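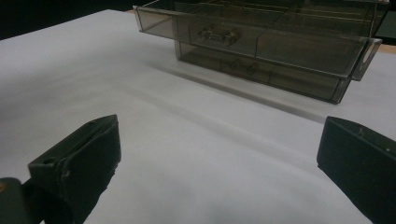
I'd never been inside Flunthorpe's arena before, only stood outside it in the rain queuing for a play-off ticket I didn't get, so when the club put on an open day in August 2025 I was there well before the doors opened. Seven of us came over from Senton in two cars, and we still managed to park in the wrong place!

Muthoni Mosoti, who coached the under-18s when I was still going to their games, took our group round. First the court, which feels far smaller when you're standing on it, then the tunnel (low ceiling, mind your head) and the home changing room. Aleksi Karppinen's shoes were by his locker and they're enormous. My nephew asked if he could try one on and was told no, quite firmly.
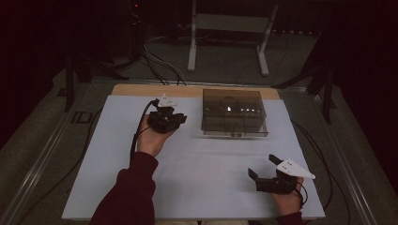

After that it was shooting with the players, five free throws each. I made one, off the glass, and I'm counting it. Illia Lysenko was on rebounds and kept up a running commentary on everyone's elbows. He's just come across from Jutness on a one-year deal and says he picked Flunthorpe because he wants to play at the four again – he spent most of last season out of position, and if you saw their away games you'll know how that went.

Then a question and answer session upstairs, around 70 people and not enough chairs. Gwenllian Griffiths, the head coach, was good value. She wants a quicker side this year and wouldn't be drawn on who starts at point guard, though she did admit the bench was too thin last spring. Somebody asked about ticket prices and got a long reply that I couldn't repeat if I tried.

Tea was £2 and the flapjack was dry. The first home friendly is in September and I've already got my seat, row seven, behind the visitors' bench.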